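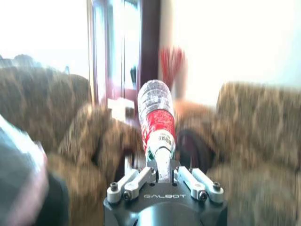 Okay, so I've had the Hirnero under-sink water filter for a whole summer now and I have opinions! Mostly good ones, with one big grumble about the faucet.

Some background first. We live in an old house with old pipes, and our tap water tastes like a swimming pool from about May on. I was buying bottled by the case, dragging it up the back steps, and then feeling guilty every trash day. My neighbor Myfanwy Owen has had the Nitov pitcher forever and swears by it, but it's slow and there are five of us (plus a dog who drinks like a horse).

The Hirnero cost me $188 with two spare cartridges. I put it in myself on a Thursday night with a wrench and a lot of muttering. The instructions say thirty minutes. Ha! Try two hours, and one of those was me lying on my back looking for a washer.

Taste is great. The chlorine smell is gone, coffee is noticeably better, and the kids drink it without whining for juice. Flow is decent too, a big pasta pot fills up before I get bored.

Now the grumble. The little faucet that comes with it feels cheap, and mine started dripping in the second week. I emailed and got a very nice reply from Rhys Ellery in their support department, who mailed out a new one for free, but it took eleven days and I had a bowl in the sink the whole time.

Replacement cartridges are pricey, so wait for a sale if you can. I'd still buy it again, just with a better faucet from the hardware store. Four stars.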